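**Kotgate Open Bench** is a yearly community outreach program run by Mahmoudi, an engineering firm in Kotgate. Each July it brings local teenagers into the firm's workshops for five days of hands-on design work.

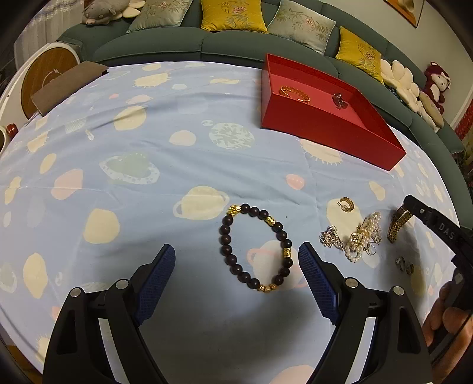

*A bracelet of dark brown beads with gold accents.*

Engineer Saeed Arabzadeh started the program with just 14 students, and it grew fast! A later class drew up the much-loved Betier footbridge, a lively design with four spans. Ka-ming Chow now leads the teaching.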